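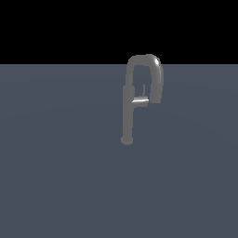

A gray faucet with an arched top.

Skakholm runs out of water every April. Has done for years. The town sits on a limestone shelf, one good spring, one bad pump, and by the time the summer cabins start opening up the pressure drops to a dribble. Upstairs bathrooms go first. Then the bakery.

I went up for a weekend and stayed for almost 5. Cheap room over the old net store, shared sink, a note taped by the mirror – NO LAUNDRY BEFORE 9. People plan around it. Showers at noon, dishes once a day, potatoes boiled in the same pot as the eggs. You get used to it quicker than youd think.

There are 229 houses on the main line. In winter 141 of them have somebody living in them, and the spring copes fine. It's the other months. Everyone fills a tub the night they arrive, kids rinse sand off their feet for ten minutes at a time, and the holding tank up at Bruvero can't catch up til well past midnight.

So what do you do? The town got two offers. Herkilix wanted to drill, deep, on the north side, and bill it back over a couple decades. Sastry, a smaller outfit, said fix the leaks first. Old iron pipe under the harbor road, patched and patched again. Dull work. Lots of digging.

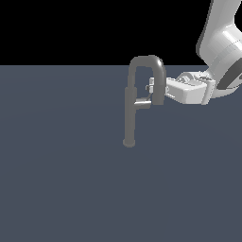 Does a slow drip really matter that much?
One drip in one kitchen won't empty a tank, but it runs all day and all night, and a whole street of them adds up to water the spring has to replace.

They went with the digging. Harbor road was a trench most of the time I was there, planks over it, the bus turning round at the church. Loud. Mud in the hallway. The bakery sold coffee out the side window and did pretty well off the crew.

My landlady keeps a notebook of what her meter says each morning. Back to her mother's time, diferent pens, same columns. Her best day this spring was 190 liters, guests included, and she underlined it twice.

The new pipe gets as far as the school by fall. After that it's the hill, and the hill is rock. I still turn the tap off while I brush my teeth.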